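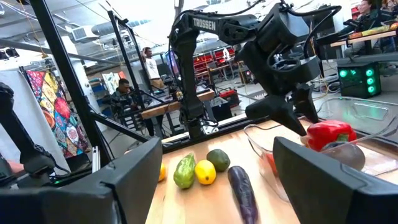
阅读时间:约3分钟

布兰厄姆(Brumham)的学生机器人社本学期把课程重点放在双臂操作上,题目是果蔬分拣。社团从9月开始招收新成员,目前分成4个小组,轮流使用同一套设备,每组每次练习一个半小时,课后须提交操作记录。

课程由指导教师Yi-chun Tsai负责。她说,往年新生先学编程,到学期末才有机会操作机械臂,不少人学到一半就退出了。今年的顺序调了过来,学生第一堂课就上手遥操作,编程和运动学放在后面讲。

“先让他们知道夹一个柠檬有多麻烦,再讲坐标系,听的人就认真了。”她说。

分拣任务的规则由学生自己拟定。茄子、甜椒等归入一类,柠檬、橙子等归入另一类,分别放进不同的容器。番茄算哪一类,各组意见不一,最后投票决定归水果。操作者须使用左右两只机械臂,中途不得用手扶正物品。物品掉到桌外,该轮成绩作废。

选用果蔬是因为形状差别大。圆的容易滚,长的要找准夹持位置,表面光滑的夹紧了会滑脱。按照课程安排,学生先练单臂抓取,再练双臂配合,最后由小组自己编排分拣顺序。 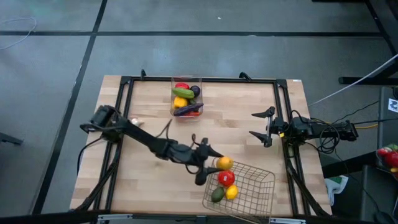
没有编程基础的学生能参加吗?

可以报名。社团不设笔试,新成员只需参加一次安全说明,并在前两周由老成员陪同操作。编程课从第三周开始,从最基本的内容讲起,进度较快的学生可以直接加入高级组。

社团目前使用的练习记录软件名为Zotska,由几名高年级学生在去年编写。软件会保存每一次操作的关节数据和完成时间,学生可以回放自己的动作,也可以调出其他组的记录作比较。截至上月底,系统内已存有1501条练习记录。

Tsai介绍,记录里失败的次数不少,社团没有删除。学生在讨论课上挑出失败的片段,先判断是定位偏了、夹爪开得不够,还是两臂动作没有配合好,再决定下一次练什么。

有小组提出给夹爪内侧加防滑垫,试用之后抓取光滑物品稳了一些,但垫片容易移位,目前还在改。另一个小组在调整两臂的分工,由左臂专门取放靠近自己一侧的物品,右臂负责另一侧,只有在移动容器时才一起动作。

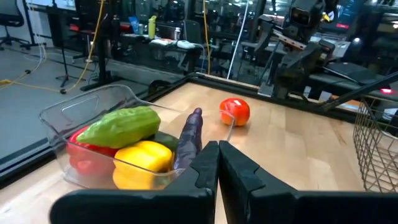
这套分工办法在校内练习中用时较短,不过两臂靠近时需要互相避让,操作者之间的口令还不统一。社团计划在下个月把口令写成一页纸的说明,发给各组试用。

除日常课程外,社团正在准备参加Tindall杯学生机器人邀请赛。比赛在斯克斯特德(Skerstead)举行,共有6支队伍报名,布兰厄姆派出一队。赛程分为遥操作和自主运行两个部分,自主部分要求机械臂在没有人操作的情况下完成分拣,参赛队可以使用赛前自行采集的数据。

参赛名单尚未确定。Tsai表示,选拔会参考练习记录和讨论课上的表现,新成员和老成员一同参加,入选者赛前每天下午4时加练。未入选的学生继续原有课程,也可以协助整理数据。

社团本学期仍接受报名,有意者可在课后到实验室登记。

相关新闻
· 布兰厄姆机器人社公布本学期课程表
· Tindall杯邀请赛更新自主组规则
· 高年级学生分享Zotska开发经过
· 斯克斯特德赛场开放参赛队试场预约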